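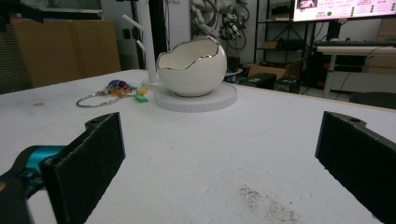

Una pinza que cierra sobre el aire y da las gracias: así resumió el incidente de Clamach un comentario dejado en el registro público de averías, firmado únicamente «Li». La frase ha hecho más fortuna que el informe oficial, que ocupa 40 páginas y carece de pinzas agradecidas.

Se conoce como fallo de Clamach, o cierre en falso de Clamach, a un error de confirmación de agarre detectado en el programa de manipulación Murka, destinado a que un brazo robótico recoja objetos domésticos pequeños y los deje en su sitio. El sistema daba por sujeto un objeto que no lo estaba, ejecutaba el traslado completo con la pinza vacía y anotaba la tarea como terminada. El nombre procede del taller donde se advirtió, que habría preferido pasar a la historia por otra cosa.

Antecedentes
Murka funciona sobre una pinza de 2 dedos planos enfrentados y se entrena con demostraciones de tareas de mesa. El repertorio es modesto: llaveros, cuencos, soportes con ganchos. La versión anterior, Butano, comprobaba el agarre midiendo la corriente del motor, método lento y algo quejumbroso que paraba el brazo ante la menor duda. Los operarios protestaron por las paradas y Murka las suprimió. También suprimió, como se vería después, buena parte de las dudas justificadas.

Descripción del fallo
El programa deducía la presencia de un objeto a partir de la distancia entre los dedos al final del cierre. Si no llegaban a tocarse, algo habría en medio. El razonamiento es impecable mientras los dedos cierren bien. Con las almohadillas desgastadas o el varillaje descentrado, quedaba una holgura de 4 milímetros que el programa interpretaba como un manojo de llaves, con una confianza que ya quisieran muchos peritos.

Los llaveros resultaron el caso más traicionero. Una anilla tumbada sobre la mesa ofrece poco canto que pellizcar, y las etiquetas se deslizan unas sobre otras. En la repetición de las pruebas se mantuvieron los mismos elementos: las llaves con sus etiquetas de colores delante del soporte blanco, y al lado el cuenco en forma de cáscara de huevo rota, con el borde plateado.
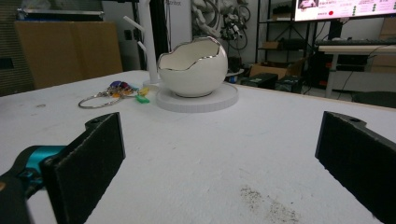
Alcance
La revisión de los registros localizó 334 traslados vacíos anotados como correctos. No hubo heridos. El riesgo señalado era el contrario al de la pinza vacía: un objeto mal sujeto que el brazo creía firme y paseaba a velocidad normal, a menudo por encima de la cerámica.

Correcciones
El 16 de febrero se retiró la versión afectada y se recuperó la medición de corriente de Butano, combinada con la distancia entre dedos. Si ambas lecturas discrepan, el brazo se detiene y pide ayuda. Se añadió además un cierre en vacío al comienzo de cada jornada, para conocer la holgura real antes de atribuirle contenido.

Las paradas han vuelto y las protestas también. El registro de averías conserva abierta una petición para hacerlas opcionales.

Véase también
Butano (control de agarre)
Falso positivo
Parada de emergencia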